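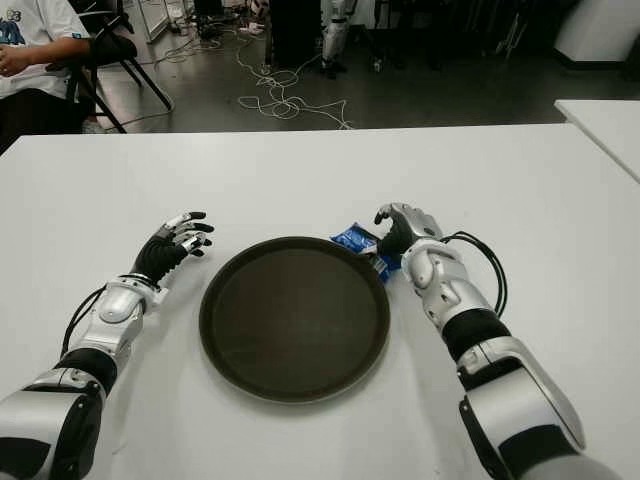
本页最后更新:2021年3月24日

Probert对话小说奖公布入围名单,17篇作品进入终评

Probert对话小说奖主办方Grevar出版社公布了本届入围名单。本届共收到有效来稿845篇,其中246篇通过初读,17篇进入终评。终评将产生2名获奖者,一名来自公开组,一名来自首作组。

这个奖项只收以对话为主体的短篇小说。征稿章程规定,对话在正文中所占的篇幅不得少于一半,体裁不限,侦探、历史、科幻、家庭题材均可,剧本和诗歌不在征稿范围内。截稿时间是二月的最后一天。Grevar出版社表示,章程与上一届基本一致,主要的改动有两处:一是增设首作组,面向从未正式出版过小说的作者;二是要求每位作者随稿附一页说明,写明故事中任选一段对话里每个人物想得到什么、又打算瞒住什么。

附页的要求公布后,在写作者中引起了一些讨论。有人认为,小说应当自己把话说清楚,额外写说明等于替读者做功课。也有人担心评委先看说明再看小说,判断会受影响。Grevar出版社在问答页上回应说,附页与正文分开存放,初读阶段评委看不到附页,终评阶段也要等评委写完第一轮意见之后才会拆开。附页本身不计分。

终评评委Geetha Chacko曾在Eltwood教过多年小说写作课,附页的做法由她提出。她在名单公布当天的线上说明会上解释了缘由。她说,课堂上最常见的情况是,作者对一段对话的意图非常清楚,读的人却完全没有看出来;或者反过来,作者以为自己藏得很深,读的人在第三句就明白了。作者往往要到很久以后才知道自己属于哪一种。

“我想知道这中间的差距有多大,”Chacko说,“把作者写的意图和读者读到的意图放在一起,差距就看得见了。这对评奖的用处有限,对作者的用处比较大。”

据她介绍,入围作者会收到一份反馈,内容包括终评评委对那段对话的理解,以及评委的理解与附页之间的出入。反馈不公开,作者可以自行决定是否与他人分享。没有入围的作者不会收到单独反馈,但Grevar出版社会在颁奖之后发布一份综合性的读稿报告,谈来稿中反复出现的问题,报告中不会引用任何未入围作品的原文。

说明会上,Chacko先谈了初读中发现的几个普遍情况。

她说,来稿里数量最多的是审问式的对话:一个人物知道真相,另一个人物不断提问,答案一点一点给出来。这种结构本身没有问题,侦探小说离不开它,可是不少稿件里提问的人除了提问没有别的事情可做,换成任何一个人来问都一样。她建议作者检查提问者在这场谈话里要冒什么风险。如果问错一句话也不会失去什么,这个人物大概还没有写完。

其次是动作插入语过多。人物每说一句话,就要放下杯子、看一眼窗外、整理袖口或者露出一个意味深长的微笑。她说自己年轻时也这样写,当时觉得人物只说话不动弹会显得呆板。现在她读到这种地方,会用铅笔把动作全部划掉,再读一遍,看看对话有没有受损。多数时候没有。少数几处受损的地方,动作应当留下,而且可以写得更具体一些。

她还提到人物互相告知双方早已知道的事情。兄妹两人谈到父亲的葬礼,哥哥把父亲去世的年份、病因和墓地的位置都说了一遍,妹妹当然全都知道,这些话是说给读者听的。Chacko认为,读者可以忍受一段时间不知道这些信息,许多作者低估了这种耐心。如果信息确实必须在这里给出,不妨让两个人对它的说法不一致。一个说那天下雨,另一个说没有,读者知道了有过一场葬礼,也知道了这两个人之间有分歧。

有参加者问,写潜台词到什么程度算太隐晦。Chacko回答说没有统一的标准,她自己的办法是找一位没有听过这个故事的朋友来读,只问对方一个问题:这个人在这场谈话结束时比开始时更高兴还是更不高兴。如果对方答不上来,她会回去修改。她提醒说,不要问“你看懂了吗”,几乎所有人都会回答看懂了。

另一位参加者问到方言和口音的处理。Chacko说,来稿中有几篇通篇用拼写来模仿口音,初读评委读得很吃力。她倾向于用词序和用词来体现说话人的来历,少改动拼写。不过她也说,入围作品里有一篇在这方面的做法与她的偏好正好相反,她仍然投了赞成票,因为那篇小说里的两个人物能否听懂对方,恰好是情节的关键。

按照章程,入围作品在评选结果公布之前不署名,名单上只列篇名和组别。Grevar出版社说,这是为了让终评评委在匿名状态下完成阅读。各位入围者已经收到邮件通知,并被要求在结果公布之前不要公开谈论自己的作品。如果有入围者在此期间接受其他出版方的刊用,需要尽快告知主办方,相应作品将退出评选,空出的名额不再递补。

关于初读的流程,主办方也作了说明。每篇来稿由两位初读评委分别阅读,两人意见一致的直接通过或退回,意见不一致的交给第三位评委。初读评委都是在职或离职的小说编辑,名单附在评奖页面的末尾。凡初读评委认出作者文风或者事先读过的稿件,必须申报回避,改由他人阅读。

通过初读而没有入围的作品,作者同样会收到通知。主办方表示,这些作者可以在下一届再次投稿,同一篇小说经过实质性修改后也可以重投,但需要在投稿表上注明。至于怎样算实质性修改,问答页上的说法是,只改标题、人物名字或个别句子的不算,更换叙述视角、重写结尾或者增删主要人物的算。

首作组的来稿情况超出了主办方的预期。Grevar出版社没有公布两个组别各自的来稿数,只说首作组所占的比例比筹备时设想的要高,初读因此延长了几天。出版社方面认为,这与Sosstead图书馆冬季开设的线上写作小组有关,不少作者在投稿表的“从何处得知本奖项”一栏填写了这个小组。

Sosstead图书馆的小组以互读为主,成员轮流提交一小段对话,其他人在没有作者解释的情况下写出自己对人物动机的理解,最后由作者说明原意。这个做法与Probert奖的附页很接近。Chacko说她听说过这个小组,但没有参与过它的活动,附页的设想来自她在Eltwood的课堂笔记。小组春季仍会继续,报名方式见图书馆网站,名额有限,已经参加过冬季小组的人需要等到有空位时才能再次加入。

奖项的奖励方式与上一届相同。两位获奖者的作品将收入Grevar出版社的年度短篇小说选,并各获得一次与编辑共同修订长篇书稿开头部分的机会。入围而未获奖的作品是否收入选集,由编辑与作者逐一商定。选集中的全部作品均支付稿酬,版权归作者所有,出版社取得的是首次刊用权,期满后作者可以自由处置。

在选集的编排上,今年有一项尚未确定的设想,即在每篇小说之后附上作者当初提交的那一页说明。编辑部内部对此意见不一。赞成的一方认为,学习写作的读者会对这些说明感兴趣,愿意拿它们与自己的理解对照。反对的一方认为,说明紧跟在小说后面,会让读者觉得只有一种正确的读法。目前的折中方案是把所有说明集中放在书末,并且只收录作者本人同意公开的部分。最终做法会在付印前决定。

Chacko被问到她本人站在哪一边。她说,作为教师她希望印出来,作为读者她多半会跳过不看,至少第一遍不会看。她举了自己的经历:有一位学生写过一场母女之间关于一盏台灯的争执,全班都认为女儿想搬出去住,学生说她写的时候想的是女儿打算留下来,只是不肯先开口。后来这位学生没有修改那场戏。Chacko说,她到现在仍然认为班上同学的读法更有意思,学生本人最后也接受了两种读法并存。

对于准备参加下一届的作者,主办方列出了几条格式上的提醒,这些都是本届来稿中经常出现的疏漏:

正文文件中不要出现作者姓名,页眉页脚也包括在内。本届有稿件因为页眉带有姓名而被退回重交。

附页与正文请分成两个文件提交。合并在一个文件里的,工作人员只能手动拆分,会耽误登记。

人物说话时请统一使用一种引号。用破折号引出对话也可以,但全文要一致。

请在投稿表上写明组别。曾在刊物上发表过短篇小说的作者仍可报首作组,前提是没有出版过单行本。自费出版的单行本同样算作出版。

每位作者限投一篇。重复投稿的,以最先收到的一篇为准。

收到自动回执即表示投稿成功,不必再写信确认。

终评已经开始。评委将先各自写出书面意见,然后开会讨论,会议以线上方式进行。结果公布后,主办方会安排一场获奖作品朗读,由作者本人或者作者指定的人朗读,朗读之后留出提问时间。由于作品以对话为主,主办方允许作者邀请一位搭档共同朗读,分别读不同的角色,搭档的人选由作者自行联系。

朗读活动免费,需要提前登记。登记页面将在结果公布的同时开放,届时会通过Grevar出版社的邮件通讯发出通知。说明会的文字记录正在整理,整理完成后放在评奖页面上,参加者的提问会隐去姓名。对入围名单或回避程序有疑问的作者,可以通过投稿时使用的邮箱写信给主办方,来信请注明篇名和组别。

更正:本文较早的版本把附页的要求写成了仅适用于首作组,实际上两个组别都须提交。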